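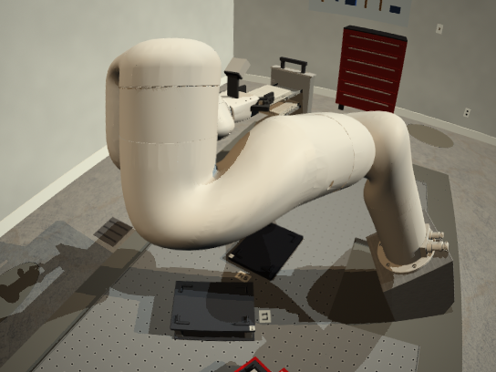 *The arm in the simulator, with the gripper near the drawer box.*

November, almost midnight

I stayed in the lab until they put out the corridor lights. Our task for the course is still the same one: the arm must pull a drawer open by the black handle, first in simulation, and Dr Makokha says we will not touch the real one before our numbers are good. They are not good. From 288 attempts this week we have 155 which the script counts as success, and Pendo thinks the script is too kind.

I spent the afternoon on the start position. When the elbow bends so low over the bench, I worry that the long link will pass too near to the trays. Jeptoo wants to lift the elbow and begin again from there. I said yes, but slowly, one change at a time — last time we changed three things and learned nothing from it.

Kheri asked me why I care about the shadows on the metal plate. I tried to explain that the policy sees them too, and I did not find the right words in English. I must write it down properly for the report. Lilian offered to read my part before I send it.

Tomorrow: new start pose, same random seeds, and ask Pendo for her stricter check. Also return the Markby book to the library, it is already late. I have eaten only bread today.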